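Vistano Opens Its Hurkdale Store, Slightly Later Than the Sign Said

HURKDALE — Vistano, the shelving and storage company, will open its new Hurkdale store at 9 a.m. on the first Monday in September. Regular visitors to Grutley Road may recall that the banner outside has promised "Opening Soon" for 21 months. The banner will be retired with honors.

The store carries 1481 products, most of them designed to hold other products. Shoppers can buy a complete garage system, a single bracket, or the one screw missing from a kit purchased in 2009. Staff have been trained to hand over the screw without comment.

Vistano took over the site from Ó Riain, the family hardware business that served Hurkdale for 45 years. The Ó Riain key-cutting counter will stay, and so will its bell, which three separate contractors tried to remove.

"We sell shelves to people who say they are getting rid of things," a Vistano spokesperson said. "It has been a very steady business."

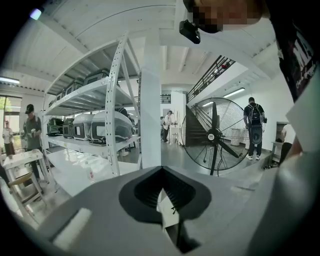 Assembly classes run every Saturday morning through the fall. They are free, and couples are welcome to attend separate sessions. The first 100 customers on opening day will receive a label maker — tape sold separately, in aisle four.

Parking is behind the building. The entrance from Grutley Road is narrow, and drivers of large vans should use the Mill Street gate.

Press inquiries: Vistano Hurkdale store office, weekdays until 5 p.m.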